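Skallmont Handheld Collection Set: Recording Rules and Data Card

Version 3. Maintained by Tin-yau Kwan. Last revised Jun 20, 2018.

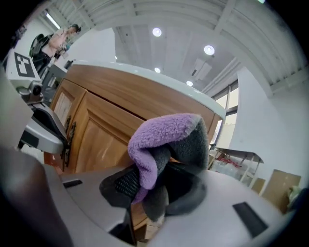

These rules apply to every episode recorded with a handheld gripper at the Skallmont and Witport sites. They cover setup, recording, review and release. Episodes that break a rule marked MUST are dropped from the release. Episodes that break a rule marked SHOULD are kept and flagged in the index.

Scope

The set covers single-station household work: folding, wiping, placing, opening and closing. Mobile base recordings from Erkton are a separate set with a separate card. Teleoperated episodes are not accepted here, even when the end effector is the same type.

Terms

Episode: one continuous recording from the start cue to the stop cue.
Station: the work surface and anything within arm's reach of it.
Operator: the person holding the gripper or grippers.
Bystander: any other person at the site during recording.
Reviewer: the person who accepts or rejects the episode. The reviewer MUST NOT be the operator of the same episode.

Before recording

1. Check both fingers for wear. A pad that has lifted at a corner MUST be replaced before the next episode. Glued repairs are not allowed.
2. Wipe the lens with a dry lens cloth. Do not use the task cloth.
3. Confirm that the marker on each gripper is flat, clean and fully seated on its mount. A creased or peeling marker MUST be replaced. Do not cover a marker with clear tape; the glare breaks detection under ceiling lights.
4. Open and close each gripper through full travel. Record this as its own file and name it with the suffix _cal. One calibration file is valid for one operator and one station. If either changes, record it again.
5. Lock exposure after the room lights are on. Stations next to a window SHOULD be recalibrated when the daylight changes noticeably.

Cloth and other soft items

Soft items account for most rejected episodes at Witport, so the rules here are longer than in version 2.

Pinch the cloth between the pads. Do not hook it over the housing or hold it with a free finger. Contact between loose cloth and the housing is allowed and does not need a note. Contact between cloth and the lens is allowed for short periods, but the episode SHOULD be flagged lens_contact.

For cloths with two different sides, enter both sides in the item record. Enter the color first, then the texture. Do not enter a single average color. The field side_up gives the side facing the operator at the start cue, and it is not updated during the episode.

Do not straighten the cloth by hand between the start and stop cues. If the cloth falls to the floor, stop the episode, mark it dropped and begin a new one. Dropped episodes are kept in a separate folder and are not counted as failures.

Two-gripper episodes

Both grippers MUST be running before the start cue, including when only one is used for the first part of the task. A gripper that is put down during an episode stays on and keeps recording. Set it down on a stable surface with its marker uncovered. Left and right are assigned by the operator's hands and MUST NOT be swapped inside a session.

Clock offset between the two streams is checked at ingest with the Quintero sync tool. Pairs that fail the check are returned to the site with the log attached. Do not trim files by hand to make them line up.

People and surroundings

Operators and bystanders MUST have signed the site consent form before they enter a recording area. Bystanders may pass through or work nearby. They MUST stay outside the station while an episode is running.

Faces are blurred at ingest. The blur step misses people who are partly turned away or have a hand raised to the face, so the reviewer MUST step through each episode that contains a bystander. Screens, badges and shipping labels are treated the same way as faces.

Background clutter is acceptable. Shelving, boxes and stored equipment do not need to be cleared. Keep walkways open and keep cables off the floor between the operator and the station.

Review

Reviewers work in batches of 100 episodes. In each batch, the reviewer watches every episode once at normal speed and answers the checks in review.csv. Allowed results are accept, flag and reject. A reject needs a reason code. Free text alone is returned.

Known problems

Marker detection drops out when the second gripper is near the edge of the view. Position is filled by interpolation and those rows have pose_src set to interp.
Dark cloth against dark pads gives poor segmentation. Masks for these episodes are not included.
Item record 321 was issued twice. Use the site prefix to tell the two apart.
The July recordings from Skallmont will use the new pad molds. Do not mix old and new pads on one gripper.

Changes

Version 3: added side_up, rewrote the soft item rules, banned glued pads.
Version 2: added two-gripper episodes and the _cal suffix.

Send corrections to Tin-yau Kwan with the episode name and the rule number or section title.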